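Notes from a week of collecting demonstrations

19/01/2025

In May I wrote that I wanted to learn how the examples for a robot policy are made, and that I was tired of only downloading them. Now I have had my first full week at Marnholm, on the project we call Lobo, and I want to write down some things while they are fresh.

The work is simple to explain. Two arms stand at one side of a table, the operator moves them from the leader arms, and everything is recorded: the joint positions, the fixed camera and the small cameras at the wrists. One recording is one episode. When I left on Friday evening the counter for Lobo was at 3,645 episodes. Only a small part of them are mine, and I am sure that mine are not the best ones.

What surprised me is how much time goes into the table before anybody touches the arms. We have a list of objects, and for every episode we choose some of them and put them down in a new way. On my first day I placed everything with nice spaces between, like on a dinner table. My colleague from the Heltau office looked at it and asked if I think that people keep their phones like this at home.
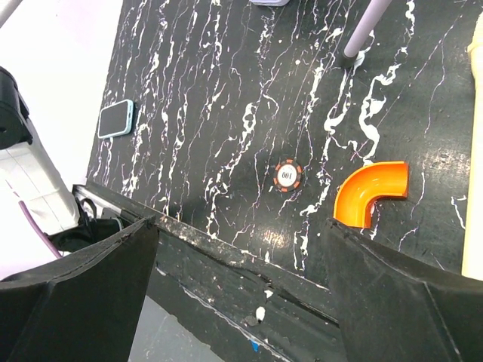

So I learned to be less tidy. After every 16 episodes we change the layout completely, and between them we make small changes, for example we turn the pipe elbow or move the poker chip a little. It sounds boring, and in the first hours it is. But later I began to see the table as the model will see it, and I noticed that I always put the phone on my left side. This is exactly the kind of habit that a policy learns very well.

The phones are the hard part for me. They are flat and they lie close to the surface, so the fingers must come down low and quite straight. If I hesitate above the phone, the hesitation is also in the data. Our rule is to keep slow episodes but to mark them, and to delete only those where the operator gave up. 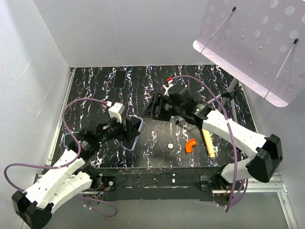 Left gripper above one of the phones, with the orange elbow and the dowel further right.

With two arms there is one more question: which one should work? I am right-handed and I used the right arm for almost everything. Now each session has a small plan, 24 episodes long, which says what arm must start. I follow it even when it feels unnatural - maybe especially then.

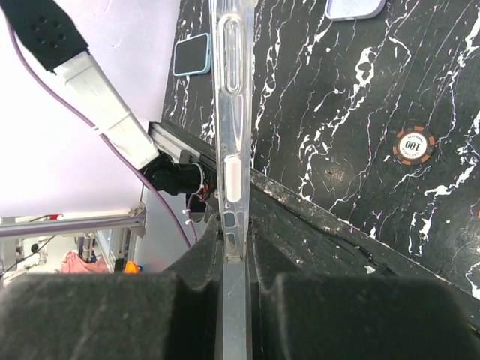

Fikri Gunawan

Clear plastic is another story. A transparent case almost disappears when it lies on a pattern with so many lines, and in the wrist view I sometimes find it only by its reflections. Held on edge between the fingers it is much easier to see. I asked for five extra sessions only with cases, and next week I will do them together with the team from Edstead. I will also try to write better notes for every episode, because on Thursday I could not read my own.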